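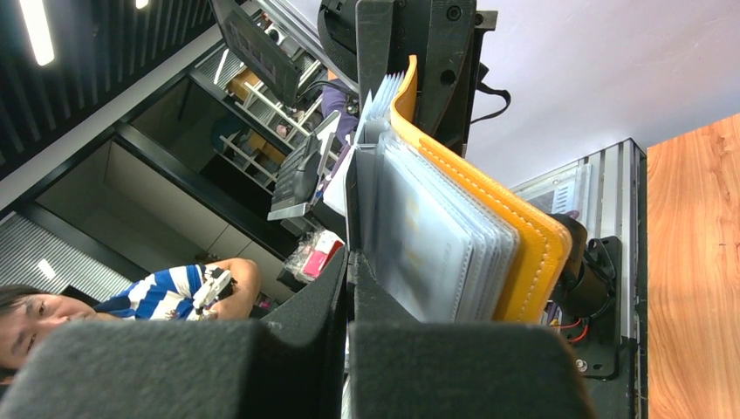 When I started at Nolura, thirteen years ago this January, my whole job was cards. People sent in their old card holders and wallets, we checked them over, and whatever was still tucked inside had to be found and put in an envelope before anything else happened. I did that for so long that I could tell from the weight of a wallet in my palm whether somebody had left a library card in it. My thumbs still have opinions about plastic sleeves.

So you can imagine how I felt when they told us that the picking up and holding was going to be done by grippers. I went home and cleaned the oven, which is what I do.

It has been most of a year now, and a few of you have written to ask how it's going (thank you, I do read them all, I'm just slow). The long answer is that my day has a completely different shape. I used to sit. Now I'm up and down all morning, over to the bench, back to the screen, over to the bench again, and my knees have noticed but my wrists are so much happier! I hadn't realized how long I'd been sleeping with my hand tucked under the pillow to keep it from aching until one night I wasn't doing it anymore.

What I didn't expect was how much of the work is still teaching. A card holder is an awkward little thing. The cover is stiff, the sleeves slide around and fan out, and if you squeeze in the wrong spot the whole bundle squirts sideways like a bar of soap. I knew all that in my fingers and had never once had to say it out loud. The first week I stood there saying "no, gentler, no, a bit lower" to a machine that can't hear me, and my coworkers were kind enough to wait until lunch to bring it up.

The soft gray pads have helped a lot. We had harder ones at the start and they left marks on leather, and I wrote a rather stern note about it. The next set was foam. I was proud of that note.

We did 216 holders on our best day by hand, back when there was a full table of us. The best day so far with the new setup was 407, and I was glad about it and also a little sad on the drive home, if that makes sense. Two people from the old table moved over to the Filtosora side, where they do repairs, and one retired early. I miss the talk. When your hands are busy with something they know by heart you can talk all day long, and I learned more about other people's in-laws at that table than I ever will again. With the grippers you have to watch, and the watching uses up the part of me that used to chat.

We do take a proper coffee break together at ten now, which we never did before, so that's where the in-laws have gone.

Pay is the same, for those who asked. I was promised a training course in the spring and I've reminded them twice. If it happens I'll write about it, and if it doesn't I'll probably write about that too. Next time, though, the rhubarb cake I promised back before the holidays.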